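2026-05-24
By Aldana Barrientos

The Clernitz training recipe learns sorting from hand-held gripper recordings. I gave it 800 of ours, mostly small accessories in a basin, and trained for 10 hours.
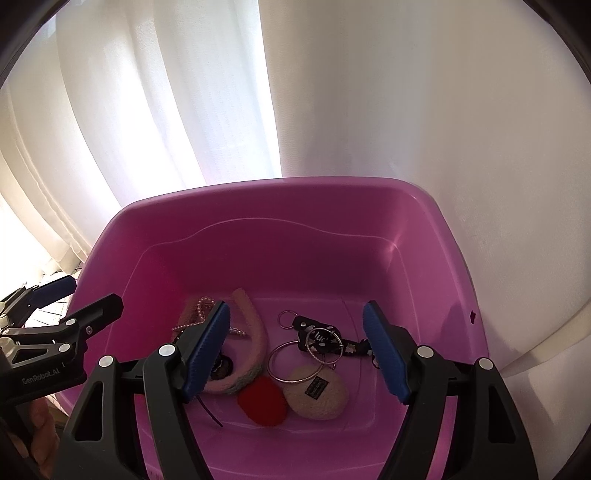

Soft items went best. Headbands and fuzzy pieces were picked up on the first try most of the time. Bangles and bead strings were worse, and overlapping ones often came up together. Going to 900 recordings changed little. I'd use it again for fabric, but I wouldn't trust it with jewelry yet.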